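Re: Bin size at the end of the packing belt
From: Kamala Marar
To: packing-bench list
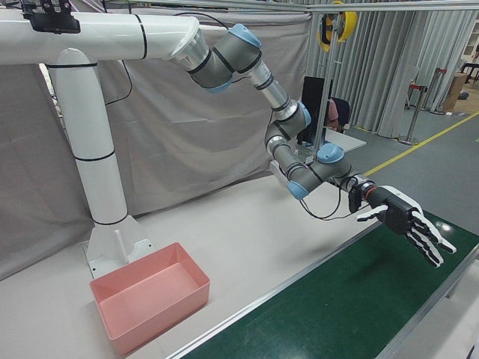

What size bin should go beside the belt? Use one whose rim sits 30 mm or more below the top of the side rail, so that a carton can be slid across without lifting.

Murali Iyengar wrote:
> We have two bin types from Baloch, the straight-sided and the
> flared. The straight ones hold more but I can't get them apart
> once they have been stacked overnight. Is there any objection to
> using only the flared type at Dokcombe? Also, does the bin go on
> the table or on the floor?

No objection from me. The pink rectangular one on the gray tabletop is the flared type, although the flare is slight. Nested bins separate with one hand if the rims are kept clean.

On the table, please. A bin on the floor means a drop of 50 cm or more for each item, and the January returns from Trustinville were mostly crushed corners.

Two points on capacity. The flared bin loses volume at the base, so the bottom layer takes 9 small cartons flat – do not force a tenth on edge. Ningsih's last stock sheet lists 1,047 small cartons, and the bin changes should be planned from that figure and not from the older Rurnitetti sheet, which mixes both carton sizes.

Labels go on the short side, below the rim. On the long side they rub off against the next bin in the stack.

Ruba has the order form for the flared type. Send her quantities before 3 p.m. if you want them on the same delivery.

Kamala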